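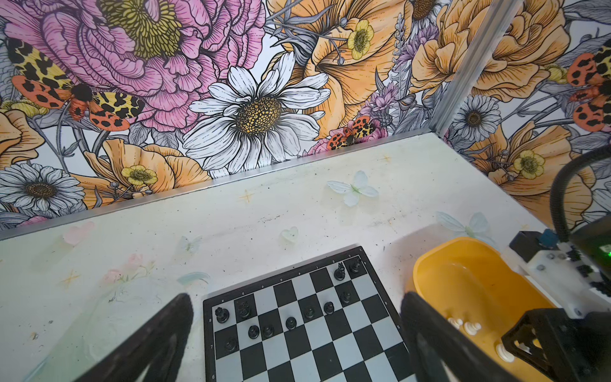 Black's side of the board.

The Winter Ferry

The ferry to Jorulness stopped running the winter my uncle died, so I had to wait in Stustport until the water calmed down. I took a room over the Baert bakery. It cost less than the hotel and it was warm from four in the morning on, when they lit the ovens. By five I was usually awake, listening to the trays go in and out.

I had one thing to do on the island. My uncle had left me his boat, number 3029 in the harbor register, and the harbor office wanted it moved or sold. The letter was dated February 20, 2024, and it said the mooring fee was 300 a month, payable in advance. I had never owned a boat. I had been on his twice, both times as a child, and both times I was sick over the side.

On my second morning I walked down to the ferry office. The woman at the window was filling in a form by hand. Her badge said Karlijn Van Dijk. I asked when the next crossing would be and she pointed at the flag over the breakwater.

"When that hangs down," she said.

"Do you have a guess?"

"No."

I bought a coffee from the machine and sat on the bench. There was a map of the island on the wall with the old names on it. I found the cove where my uncle lived. Somebody had drawn a small cross there in pen, years ago by the look of the ink. I asked Karlijn what it meant and she came around the counter to see.

"Rock," she said. "Just under the surface at low tide. Your uncle hit it the first year he was there. After that he came in and marked it on our map without asking."

"You knew him?"

"He took the ferry. I sold him tickets for 13 years."

She went back to her form. I hadn't told her he was my uncle, and it took me until the end of the coffee to notice. People used to say I had his ears.

The wind kept up all that week. I read the two books in my room and then I read the bakery's calendar, which was still turned to July. I wrote to my sister that I would sell the boat to the first person who asked. She wrote back that this was fine with her and could I find out about the blue coat, the one with the wooden buttons, if it was still in the house.

Then a man called Edik found me at breakfast. He ran a yard on the far side of the harbor and he had heard about the boat. He offered me 300 for it, cash, without seeing it.

"That's one month's mooring," I said.

"That's what it is worth to me," he said. "The engine's no good. I know because I told him so and he didn't fix it."

He wrote his phone number on a bread bag and left it by my plate. I put it in my pocket and walked back to the ferry office, though I could see from the street that the flag was standing straight out.
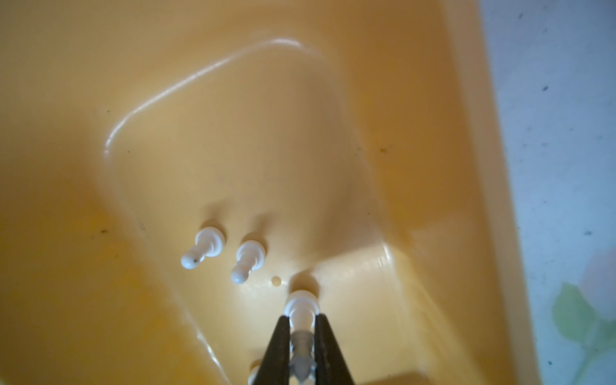
Take nothing from Edik until you've been over there and started the engine yourself, Karlijn told me when I showed her the bread bag. She said the engine had carried him to the mainland at the end of summer, and she had watched it come in past the breakwater with no trouble at all.

"So why would he say that?"

"He wants the boat."

I thought about it. "Do you think I should keep it?"

"I think you should look at it," she said. "You have only seen the bill."

The flag dropped two days later, a little after noon. I had my bag packed already. There were four of us on the crossing and a pallet of flour for the island shop. I stood at the rail the whole way and was not sick, although I kept a hand on the rail in case.

The boat was at the end of the pier with a green tarp over it. I pulled the tarp back and a good deal of rainwater went into my shoes. Under the seat, folded inside a plastic sack, was the blue coat. Two of the buttons were gone. I put it on, because my own was thin, and found the key in the left pocket.

I climbed down, sat where he used to sit, and turned it. The engine coughed and stopped. I waited a minute and tried again.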